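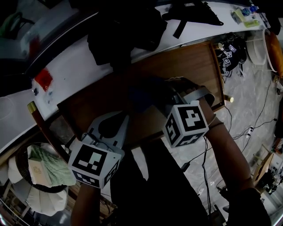 A reader writes that veneer is only a thin skin, so it should never get more than a dry cloth, and that brass polish must stay far away from it. I agree with the second part. With the first part I agree only a little. A dry cloth moves the dust, but it leaves the grease from hands, and a table where people work collects much of it.

My table is a Korura, medium brown veneer on top, with brass caps at the ends of the legs that come through at the corners. I clean it in the way written below, every month in winter and less often in summer.

## What you need

- 3 soft cotton cloths (old T-shirts are fine)
- a bowl of lukewarm water
- mild dish soap
- Flotham furniture wax, the clear one
- Zestgate brass cream, or another cream for brass without lacquer
- painter's tape
- cotton swabs

## Cleaning the top

1. Move everything to a counter or a chair. Things that are pushed from one side to the other leave small scratches.
2. Wipe off the dust with a dry cloth, along the grain.
3. Put 2 drops of soap in the water. Dip the second cloth and wring it very hard. It should feel cool in the hand but not drip.
4. Wipe a small area, then dry it at once with a dry part of the first cloth. Then go to the next area.
5. At the edges be quick. If water goes under the veneer there, the glue can become weak and the veneer lifts.

Wait one hour before you put anything on the wood.

## The brass caps

First try a hidden spot. Some caps have a clear lacquer, and on these you must not use any cream, only the damp cloth. If the test spot makes the cotton swab black, the brass is bare and you can continue.

Put tape on the wood all around the cap and press it down with the fingernail. On old or dry veneer leave the tape for a short time only and pull it slowly, flat along the surface. I once pulled it straight up and lost a piece of veneer the size of a grain of rice.

Take a little cream on a swab, rub in circles, and polish with the third cloth. Keep this cloth for brass. It becomes gray and you do not want this gray on the table.

## Wax

Use very little. Rub it in along the grain, leave it 10 minutes, and buff until your finger leaves no mark. I do this 2 times a year, in April and in October.

## If the veneer is already loose

Do not wax over it. Put a little wood glue under the edge with a toothpick, lay baking paper on top, and press with a flat board and a clamp until the next morning. For a larger piece I went to the Fernandes workshop, where they matched the color better than I could do it at home.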